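Fluorescent tubes or LED panels for a rented office?

trokari_fan
We moved into our unit in September and the landlord is offering to replace the ceiling lights before we sign the longer lease. The ceiling is high and left open, so whatever goes up has to hang or be fixed to what is there. He wants to put in LED panels. I would rather keep tubes and swap them for LED tubes. Two people on our side get headaches by the afternoon and blame the lights. Has anyone done this and was it worth the trouble?

Leen Rizk
We did the tube swap two years ago. Check the ballasts first. Some LED tubes run off the old ballast and some need it bypassed, and if you mix them up you will get flicker or nothing at all. We paid an electrician to bypass ours. It took him one morning.

mastska178
Panels. Tubes in an open ceiling look like a garage no matter what you put in them, and a bare tube is glare if you sit facing it. That is probably your headache right there.

Leen Rizk
Glare comes from where the desk is, and panels can be just as bad. Turn the desks side-on to the lights before anybody spends money.

mastska178
They asked which one to get, and I answered. Moving desks is fine if you have room to move them. Most people don't.

Birgit Gerlach
Color temperature matters more than either of those. Our old place had 6500K and everyone hated it. We went to 4000K and the complaints stopped within a week. Same fixtures, same desks. Also ask who pays when one fails — ours was on us, and it was buried on page 3 of the lease.

trokari_fan
Thanks. The lease says nothing about lights, so I will bring that up. Pictures from our unit, the ceiling lights are in the second and third.
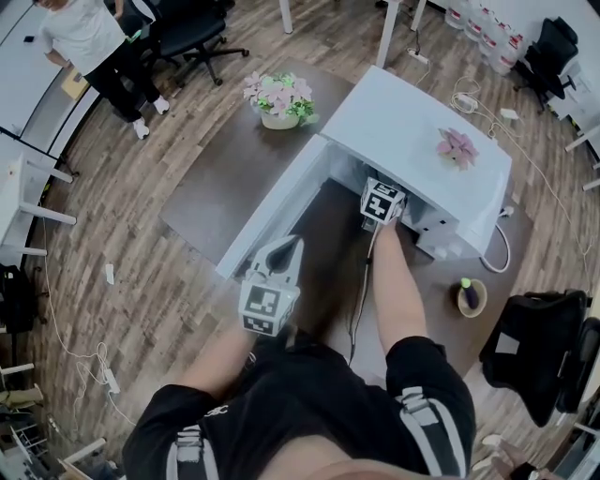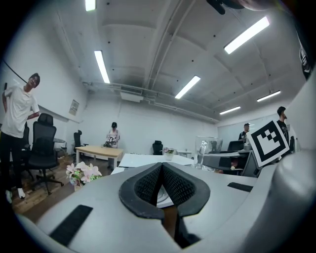
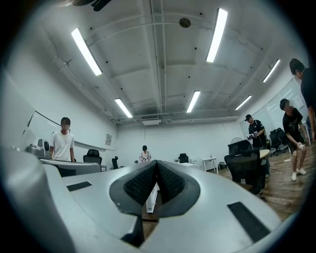
The landlord's quote is from Brandes and covers panels only. I asked for a price on LED tubes as well and he said he would get back to me by Tuesday.

Birgit Gerlach
Get the tube price in writing, and get the color temperature on the same sheet. If it just says "white," send it back.

mastska178
Still say panels, but fine. If you stay with tubes, at least get ones with a frosted cover.

Leen Rizk
Frosted, yes. We agree on that much. And buy a couple of spares from the same batch, the replacements we bought later were a different shade and you could see it from the door.

trokari_fan
Will do. I'll post the numbers when I have both.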